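Small Parts, Drawstring Bags and Other Things I Was Told Would Keep the Workshop Tidy

Filed under: Workshop, Storage. 21 July 2019

Every tidy-workshop article I have read starts by telling you to buy something. A rack, a wall of plastic drawers, a label printer. I bought the drawers. They came from Stinerent, they hold more than I will ever own, and for a whole winter I put things into them and then could not find those things again. So take what follows as the opinion of somebody who has been sold to before.

Cloth bags for small parts

The advice is to give each job its own drawstring bag. Washers, fittings, the odd clip, all in together, string pulled tight, hung on a hook. It sounds sensible and it half works. Cloth bags are cheap, they don't crack when you drop them, and they squash into a corner. Against that, you can't see what is inside, and after a month every bag looks like every other bag. I have emptied four of them on to the bench looking for one hose clip.

If you use them, tie a card tag to the string and write on it in pencil. Don't write on the cloth. The contents change and the writing doesn't. And don't put anything sharp in a thin one, whatever the packet says about heavy duty.

Thin strings slip. The wooden beads sold to fix this also slip. A plain overhand knot close to the mouth of the bag holds as well as anything I have paid for, and you can undo it with cold fingers if you leave a loop.
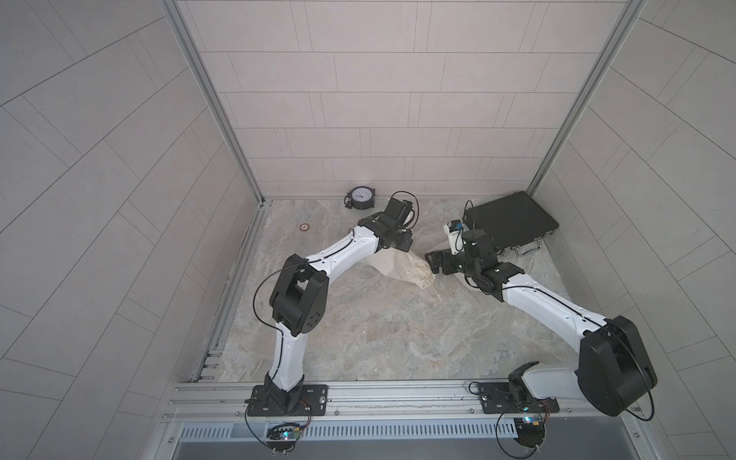 The other trouble with a soft bag is what ends up next to it. A bag, a loose ring and a gauge put down on the same surface will sooner or later be swept into one heap, and the ring is the part that rolls under the bench. I have read that you should sort everything into bowls as you go. Fine, if you have the bowls and the patience. I use the lid of an old biscuit tin, which has an edge, and I put the smallest thing in first.

Gauges

People throw dial gauges into a toolbox and then wonder why they don't trust the reading. A round gauge with a glass or plastic face wants to be kept face up, or wrapped in something, and away from the hammer. An old sock does it. You will see padded gauge pouches for sale and I can't see what they do that the sock doesn't.

Check that the needle goes back to where it should before you put the gauge away. If it doesn't, write that down and tie the note to the gauge. Tapping the glass is a habit, and I do it too, but I wouldn't call it a repair. Plug the open end of any fitting with a twist of clean rag so that grit stays out of it.

Hard cases

I was firmly against these. A hard case costs more than a bag, takes up the same shelf space whether it is full or empty, and the foam inside is always cut for a tool you haven't got. I still think most people own too many. But for a set that has to stay together, a hard case with proper metal latches beats any bag, and I have come round to keeping 2 of them.

Pull the foam out if it doesn't fit and use folded towel. Open the case now and then, as the air inside can go stale and steel will rust in there quite happily. Those little drying sachets are supposed to stop that. Perhaps they do. Mine had been in the case for years, and I found rust on a spanner lying right beside one.

Stand the case with its handle towards you. This is the one tip on this page I would swear by. Grabbing a case from the wrong end, with a latch not quite shut, is how you come to be picking up sockets on a Sunday evening.

Loose washers and rings

Thread them on a bit of wire and twist the ends together. It costs nothing. The magnetic tray that everyone recommends won't pick up copper or brass, a fact that seems to be missing from the adverts. A jam jar is all right for a mixed lot if you never need one in a hurry.

Throw away bent ones. You won't flatten them and you won't use them.

Floors

A pale patterned floor looks clean when it isn't, and a veined one is very good at hiding a small dull screw. Smooth tiles at least wipe down easily. Sweep before you mop, and look through the dustpan before you empty it. If you have dropped something small, put a torch flat on the floor and look along the beam for the shadow.

I have tried the Dakeck floor spray as well. It smelt of lemons. Warm water and a drop of washing-up liquid took off the same marks, and I still have most of the bottle if anyone wants it.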